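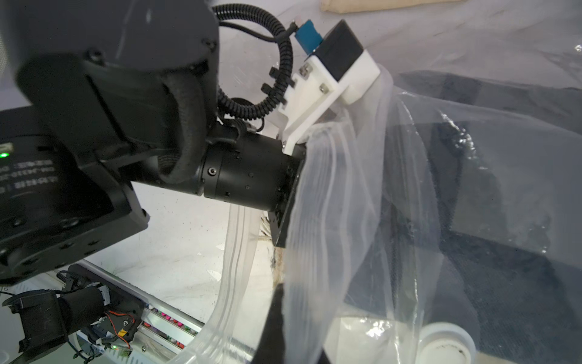
Safta Ciobanu checks the wrist first. At Stadcombe, the two-arm Yeo cell handles cloth and plastic sheeting, and film gets into moving parts. Every Friday she cuts power, frees any film from the grippers and tries the bracket screws with a 3 mm key.

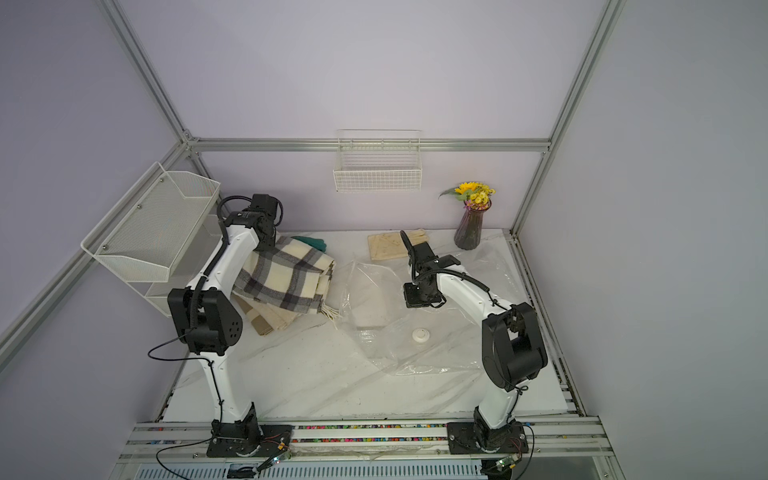 Each arm is then run slowly to its home position, 8 times. Cable sleeves are replaced at 3,000 hours.

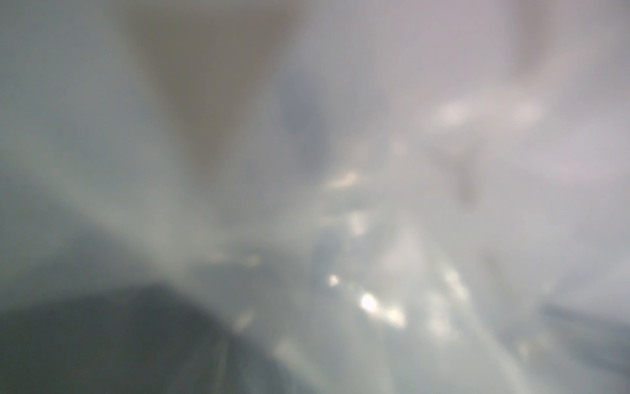 Wrist camera lenses get a dry cloth only. Calibration comes last and takes more than 2 hours.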